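Home | Forums | Planning & Development | New posts | Search

Pesonen mill conversion – 104 flats or offices?

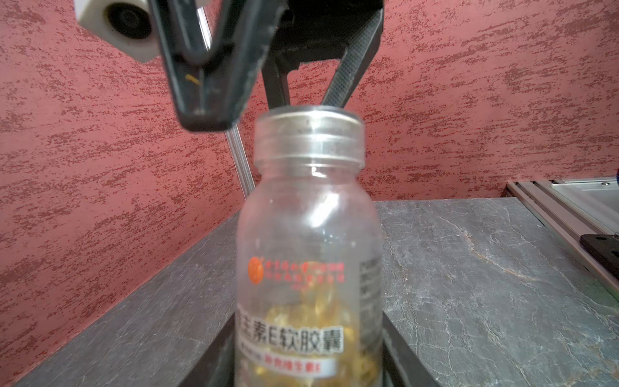
Ineke Desmet reckons the developer will have the flats through by June and the rest of us will be told about it by leaflet. I'd have said she was being gloomy, but I've now read the planning statement, all 190 pages, and I think the leaflet may be optimistic.

For anyone who missed it, Jornell wants to gut the old Pesonen mill on the canal side, keep the front wall, and put 104 flats behind it with a row of shops along the bottom. The earlier scheme was offices with a bit of workshop space at the back. That one had permission. It's had permission for so long that there's a tree growing out of it.

– millrace_mike

towpath_tess wrote:
The offices were never going to happen. They couldn't let the ones they'd already built on Fetari Wharf. I walk past every morning and there's one floor with lights on, and I think that's the cleaner.

At least people might live in flats.

Grumbold wrote:
People might, yes. Which people? Have you seen the affordable figure? It's 16. Out of 104. And the statement calls this "a meaningful contribution", so I suppose it depends what you want it to mean.

towpath_tess wrote:
16 is more than the current number, which is pigeons.

Grumbold wrote:
The pigeons aren't paying service charge.

canal_bore wrote:
Can I drag this back to parking. The drawings show 100 spaces in the basement. The basement floods. It flooded when it was a mill, it flooded when it was a carpet warehouse and it flooded for the two years it was nothing at all. My dad worked there and they kept the stock on pallets for that reason. I've put this in my objection and attached a map.

Also the ramp comes out on the bend by the bridge, where the bus already has to wait for anything wider than a bicycle.

millrace_mike wrote:
The flood bit is in Appendix F. They're proposing a "managed water strategy". I read it twice and as far as I can tell it's a pump.

Viktória Csonka wrote:
I'm going to be unpopular here. I rent two streets away and I'd like this built. I've been to three of these consultations for three different sites and every time the room is full of people who already own a house, explaining why there shouldn't be any more. The building is falling down. Part of the back roof went in the winter. If it gets refused it won't turn into a museum, it'll just carry on falling down with a fence round it.

Do object to the ramp, the ramp is daft. But some of us would be glad of a front door.

Grumbold wrote:
Fair enough, and I don't own a house, for the record, I own a third of one. My worry is that we get the version in the drawings and then a variation comes in a year later, the 16 becomes nine, and the front wall turns out to be "structurally unviable" on a bank holiday. That's how the Mandiner site went. There was going to be a public garden. There is a bench.

towpath_tess wrote:
It's quite a good bench.

canal_bore wrote:
It faces the bins.

millrace_mike wrote:
Viktória, I take the point and I've changed my letter a bit. It now says yes to housing on the site, no to the ramp, and please could the affordable number be fixed in the legal agreement before anyone picks up a hammer. Comments close on May 24, 2019 and you can do it online, though the form logs you out if you stop to think. Write it somewhere else first and paste it in.

Still can't find the daylight report for the houses behind. It's in the list of documents but the link opens the bat survey.

canal_bore wrote:
The bat survey is the best thing in there. No bats, but they sound hopeful.

Comments (3)

sidings: The council offices had a paper copy of the daylight report on the front desk when I went in. You have to ask for it and you can't take it away.

Ineke Desmet: Leaflet came this morning. It says consultation opens soon.

halfpenny lane: Does anybody know if the towpath stays open while they build? I cycle to work that way and the diversion last time went through a car wash.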